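I got to Siyabonga Mthembu's workshop early, which he forgave, and then I knocked a stack of catalogs off his chair, which he also forgave. He has the top floor of an old building on the edge of Trulerholm, up a staircase that made me wish I'd skipped lunch. He makes plain white vessels up there. Cylinders, mostly. Tall ones, short ones, ones that get a little slimmer toward the foot. If you've eaten at Jikel in the last couple of years you've probably had one on your table with a single stem in it.

I asked him the rude question first, because I wanted it out of the way. Doesn't he get bored?

"Everybody asks me that," he said, laughing. "My mother asks me that! She'd like a nice blue one. I tell her, go to a shop, they have blue."

He started out in a very different line, doing the books for a flooring company called Dadix, and he took an evening class one December to get out of the house. The teacher was a woman everybody called by her last name, Szczepańska, and she had the whole class make the same straight-sided cup over and over until they hated her.

"I didn't hate her," he said. "I was the only one. I thought, great, I don't have to have an idea tonight. I'd been having ideas all day about other people's invoices."

He left Dadix a year later. The first thing he bought was a secondhand kiln that cost him $1,699, and he still remembers the number because it was nearly everything he had. It's in the corner with a kettle on the shelf above it. I got a cup of tea out of that kettle and it was very good tea (he's fussy about tea).

What I wanted to talk about was the white. I had assumed white was what you got when you didn't bother, and I said so, maybe a bit too cheerfully. He got up and walked me over to the window.

"Look at it here," he said, turning a pot around in his hands. "Now it's white. Now go over there by the door. What color is it?"

I went over by the door. It was kind of gray. Kind of blue, even.

"So there's your blue one," he said. "I should tell my mother."

He doesn't like a shiny surface. A shiny pot, he says, gives you back the window and the lamp and your own face, and you never get to see the pot. He wants something softer, a little uneven, so the light has to slide around the side. He tried 101 versions of his glaze before he settled – he wrote every one down in a school notebook, and he let me flip through it. Most of the entries say "no." A few say "NO." One says "nice but smells."

I asked how many pots he makes in a year and he had that in a notebook as well. Last year it was 293, and 200 of those went to restaurants. The rest he sells from the workshop, to people who make it up the stairs.

We got onto the subject of mistakes. I'd seen a shelf near the sink with a strip of tape on it that said SECONDS, and I couldn't tell what was wrong with anything on it. He picked one out and showed me a pinprick near the top. That was all! I told him I'd have bought it at full price and never noticed.

"You'd notice in a month," he said. "You'd be on the phone with somebody boring and you'd be looking at it, and you'd find the spot. And then it's your pot. I like the seconds better, to tell you the truth. I just can't charge for them."

He keeps the ones he likes best at home, where they hold spaghetti and wooden spoons and, in one case, all the batteries in the house. His advice on cleaning them is warm water and a soft cloth, and please stop using the rough side of the sponge. He got quite worked up about the sponge. A customer once brought a pot back to ask about the fine lines on it, and he spent twenty minutes at the sink with her, going through everything she owned that could scratch.
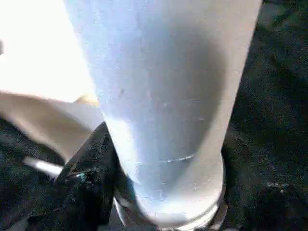 "Anyway, she bought another one," he told me, "and I threw in a cloth." He had to get back to the kiln after that, so I rinsed my cup – with my fingers, very gently – and let myself out.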